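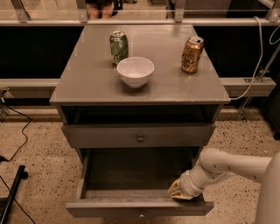
Container refund point moves to Pap Street

The container refund point at the Bemden shops has closed and a new one has opened behind the old produce store on Pap Street. The change affects anyone in Bemden or Skosunside who has been using the machine beside the bakery. That machine was full most afternoons, and there was nowhere to queue except the footpath.

The new site is a staffed depot run by Munum, who already have the depot out at the highway turn-off. You drive in from Pap Street and out through the back lane. There are 2 counters, both under cover, and the person on the counter does the sorting. You no longer have to feed containers in one at a time. Payment is in cash, by bank transfer or as a donation to a local group, at 10 cents a container as before.

Opening hours are 8 am to 4 pm. The depot will be closed on public holidays, and the gate will be locked outside hours. Please don't leave bags at the gate. They get torn open overnight and the glass ends up on the road. 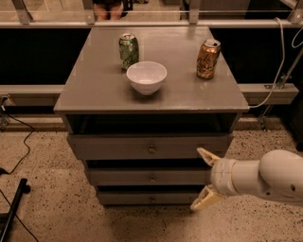 Page last updated: 15/11/2025

What you can bring

Most drink containers between 150 mL and 3 L are accepted, including cans, glass and plastic bottles, and small cartons. Wine and spirit bottles are not being taken at this stage. Neither is plain milk in any size. Leave the labels on, as the barcode may be needed. Lids can go in the blue tub at the end of the counter and don't need to be on the bottle.

Empty everything before you come. A quick rinse at home helps with ants, especially if bags sit in the garage for a few weeks. Crushed cans are usually fine if the label can still be read, but flattened ones slow things down and may be set aside.

Şükran Yüksel, the site supervisor, has asked people with large loads to ring the day before. By a large load she means anything that needs a trailer. Bags of cans can be brought in at any time without a booking. 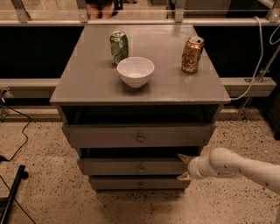

Skosunside News, Issue 47

School and club collections

Bemden Primary handed in 3,885 containers between March and the end of last term, which came to $388.50. The money has gone towards shade cloth over the sandpit. The cages near the school office are still there and parents can drop containers in at pick-up time.

Italo Sanna is taking over the swimming club collection. He can pick up from houses in Skosunside on request, but he only has a small ute and would prefer bags to loose boxes. Leave a note for him at the pool kiosk with your street number and how many bags you have.

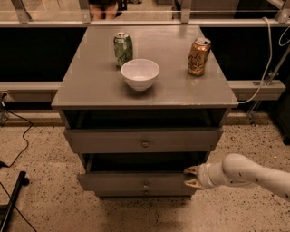 The pool cages will be moved to the car park side of the fence before the season opens, so they can be emptied without going through the turnstile. Clubs that want their own donation number should ask at the Pap Street counter for the form. Existing numbers carry over and don't need to be changed.

The yellow-lid kerbside bins are not affected by any of this.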